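怎么叠衬衫和毛巾：我家洗衣日的一套老办法

先交代一下，我不是什么收纳达人，衣柜里照样有一角是不敢给客人看的。不过衬衫和毛巾这两样我叠了好多年，慢慢摸出一套顺手的做法，前阵子在群里随口说了几句，好几个人让我写下来，那就写吧！写得啰嗦，赶时间的可以直接跳到“衬衫”那一段。

开始之前

找一块平的地方，比衬衫摊开再大一圈就行。我用过床、餐桌、熨衣板，最不推荐的是床，软塌塌的，手一压下去就陷，刚抹平的地方又鼓起来。桌面最好，站着叠腰也舒服。桌面要是太滑，铺一块垫子，布料就不会跟着手跑。

再拿一个筐放在手边，叠好一件放一件。我以前偷懒，叠好的直接摞在桌角，摞到第六七件就歪，一歪全塌，重来。筐带孔的更好，透气，刚收下来的衣服还有点潮气也不怕闷着。

衣服要彻底干了再叠。领子和袖口是最晚干的地方，摸一下，凉凉的就再晾一会儿。我有一年八月赶着出门，摸了摸衣身觉得干了就收进去，回来一打开柜门，那个味道……整柜重洗，气得我晚饭都没吃好。

衬衫

刚从洗衣机里出来的衬衫就是一团，别急着折，先把它理开。找两个点：领子这一头，还有衣身最远的那一角。两头各捏住一点，往外轻轻带，布自己就松开了一大半。手劲要小，使劲扯的话门襟会歪，后面怎么叠都不齐。

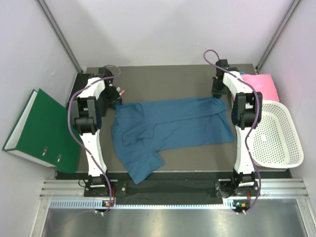

蓝衬衫摊在灰垫子上，领子和门襟靠左上，还皱着，先找角再抹平。

到了这一步，按下面的顺序来：

1. 扣扣子。最上面一颗、中间一颗、最下面一颗，三颗就够了，门襟不会跑。全扣上当然更好，但我没那个耐心。

2. 翻面，正面朝下。把领子立起来捋一圈再放倒，背面从领子往下摆抹，手掌贴着布走，碰到死褶就停一下，用掌根压一压。

3. 折一边。从肩膀中间往下，把一侧衣身连袖子一起折到背后，边线要直。袖子会横出去一截，顺着刚才那条折边往下折，让它和衣身平行。很多人袖子是随便一塞，塞出来的那一坨，穿的时候正好在后背上印一个包。

4. 另一边照做。两边折完，衣身应该是一个长条，宽度差不多等于领子两侧各多出两指。

5. 下摆往上折一小段，把那个弧形的边藏进去，再对折一次，翻过来，领子朝上。完事！

薄的衬衫特别容易滑，可以在第三步的时候垫一张硬纸板，折完抽走。我用的是一个叫Zelora的牌子的叠衣板，说白了就是一块塑料板，拿文件夹里的硬衬也完全能代替。板子不要太宽，太宽叠出来抽屉放不下，我第一块就买大了，后来给孩子垫着画画去了。

有人问我要不要先熨。我的看法是，上班穿的熨完再叠，在家穿的抹平了就行。纯棉的如果皱得厉害，喷一点水，抹平，等它干透，能省掉大半的熨烫。亚麻的就别折腾了，它天生就那样，挂起来吧。

毛巾

毛巾看着比衬衫简单，其实最容易叠得乱七八糟，原因就是大家都从中间抓起来抖。抖完了四个角不知道在哪儿，只好凭感觉对折，叠出来一摞高高低低。

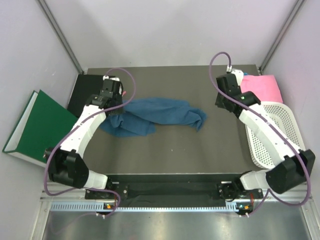
Dramside社区活动中心 · 家务互助小组

拧成长条的毛巾，一头堆着褶，一头松松地耷拉着，这种样子太常见了。我的做法是从松的那一头下手，顺着布边摸，摸到第一个角，捏住。再沿着短边滑过去摸第二个角，捏住。两个角到手，提起来，让毛巾自己的重量往下坠，拧着的地方多半就转开了。还没转开的，放回桌上，用手背从中间往两边拨。

摊平以后：

1. 先长边对长边，对折。布边要对着布边，别对着中间的花纹，花纹经常织得不正。

2. 再折成三份。先折一头到三分之二的位置，另一头盖上来。厚毛巾折三份比折四份平整，四份中间会拱起来。

3. 折好的圆边朝外放，拿的时候一抽就是一条，散边全藏在里面，柜子看着也清爽。

小方巾可以卷，卷起来竖着插在筐里，省地方。浴巾我不建议卷，卷着卷着就粗得像根柱子，两条就把一层占满了。

组里的Gaétan Kowalchuk有另一种叠法，是先对角折，再往里收，叠出来像个信封，确实好看。我跟着学过两回，手笨，学不会，喜欢的可以去找他请教，他很乐意教，就是讲得快！

几个常被问到的小问题

柔顺剂放多了毛巾会变硬吗？我自己的感觉是会不吸水，手感倒是滑。我现在洗毛巾基本不放了，晾之前用力甩几下，毛圈立起来，干了自然是软的。

衬衫叠着放久了会不会有折痕？会。换季收起来的那些，过一阵拿出来换个折法，或者在折的地方夹一条卷起来的薄毛巾，折痕会浅很多。

一次叠多少合适？看心情。我一般放着广播叠，一个节目结束就收工，剩下的明天再说。攒到一大筐再叠最要命，越看越不想动手，到最后全家都直接从筐里翻衣服穿，那就白洗了。

小孩能帮忙吗？能，从毛巾和袜子开始。毛巾是方的，错了也看不大出来。我家那个现在叠毛巾比我快，衬衫还是不行，领子每次都压在里面。

收进柜子的时候，衬衫的领子一件朝左一件朝右错开放，摞起来才平，要不然领子那一头会越摞越高。毛巾不用讲究，新叠的放最下面，从上面拿，轮着用，不会总是那两条先旧。

28th March晚上组里有一次叠衣服的小聚，在活动中心二楼，自己带两三件难叠的来就行，带帽子的卫衣、床笠都欢迎。床笠我到现在也没叠明白，到时候我也坐在下面听。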